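Why does my policy do worse with more demonstrations?

Skaler
Posted 24 Jul 2025

I'm training a bimanual imitation policy for bedroom tidying. Two arms, one head camera, one camera on each wrist. In March we had 411 demonstrations, all recorded on the same bed by one operator, and the policy got the blanket flat in most of its test runs. Since then we have added more than 3,000 from other homes and other operators. Training loss looks fine. On the original bed it is now clearly worse. It reaches for the blanket, stops, reaches again, and sometimes never closes the gripper. Same network, same action chunk length, same number of training steps. Has anyone seen this, and is it the data or the training?

Vosbridge

Probably overfitting. Try more dropout and a lower learning rate.

Rainer Brandes

I doubt it is overfitting. You kept the number of training steps fixed while the dataset grew a lot, so each demonstration is now seen far less often than before. Train longer first and compare again. It costs you nothing but GPU time.

The stopping and reaching again sounds like something else. We had it when two operators solved the same state in different ways. One always grabbed the near corner of the blanket, the other went for the middle and pulled. A policy that averages actions ends up between the two and hesitates. If yours is trained with plain regression, switch to a diffusion or flow matching head. If it already has one, check how often you replan. We went from replanning every 15 steps to every 30 and the hesitation mostly went away — the arm committed to one grasp and finished it.

Also, how many test runs is "most"? With a handful of trials you can't tell a bad model from bad luck.

Helmut Thiele

Agree with Rainer on the training steps. I would add one thing on how you evaluate, as I think part of your drop may be in there.

Starting states matter more than people expect in this kind of task. We now sort our test starts by what is on the bed and report each group separately. A blanket alone is one group. A bed like the one in the picture goes into another, with a children's book and a crumpled piece of paper lying on the mattress next to the blanket, and a score from the first group says little about the second. If your March tests were all blanket only and the new ones are mixed, compare like with like before you change the network. 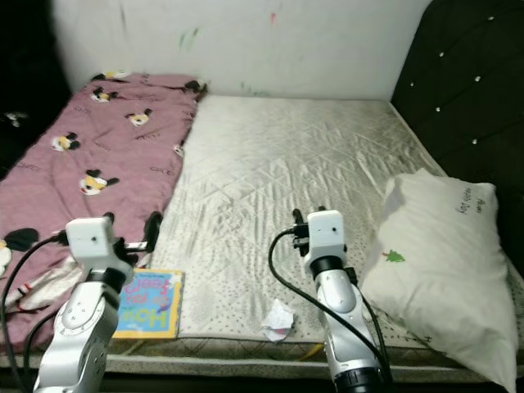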